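Frequently asked questions about my election newsletter

What is Denda?
Denda is the newsletter I write on parliamentary politics, mostly coalition governments and the strange things that happen while they're being put together. I started it because I kept sending my friends very long emails about confidence votes, and one of them (thanks, Noémi Oláh!) asked if she could unsubscribe.

Who else works on it?
It's mostly me, Osian Morris. Duarte Mota edits the longer pieces and takes out half my commas. Ermelinda Mendes checks the numbers before anything goes out.

Are you on the left or the right?
I vote, and I have opinions, and if you read for a month or two you'll probably work out what they are. I try to be fair to people I'd never vote for. I get grumpy mail from both directions, usually after the same issue.

Why do you keep writing about snap elections?
They fascinate me! In some countries a prime minister can more or less pick the date, and in others it takes a vote in parliament or a head of state who agrees to go along with it. That one rule changes how everybody behaves, including the junior partners in a coalition, who have to wonder every morning if the boss has seen a good poll.

What's the difference between a majority and a minority government?
A majority government holds more than half the seats, alone or with partners. A minority government doesn't, so it has to find extra votes each time it wants to pass something. Minority governments can last a full term, by the way. People always write in to tell me they can't.

What is the "414 file"?
My spreadsheet of 414 cabinet reshuffles. I've written up 147 of them so far, and yes, I'm still adding notes. Paying readers can download it, and if you spot a mistake please tell me.

How often does it come out?
There are 26 issues a year, plus an extra one if a government falls and I can't help myself. I take a break in July.

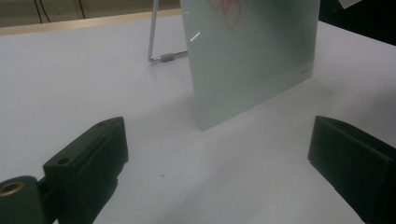 Glass pane with red marker loops, white tabletop

Can I reprint one of your pieces?
Usually, yes. Write first and tell me where it's going. Student papers and local party newsletters (any party) don't pay.

Can I suggest a topic?
Please do. The piece on caretaker governments came from Rosário Calado, a reader who had three good questions, and I could only answer one of them at the time.

How do I cancel?
There's a link at the bottom of every issue. It takes 2 clicks and I won't send you a sad email afterward.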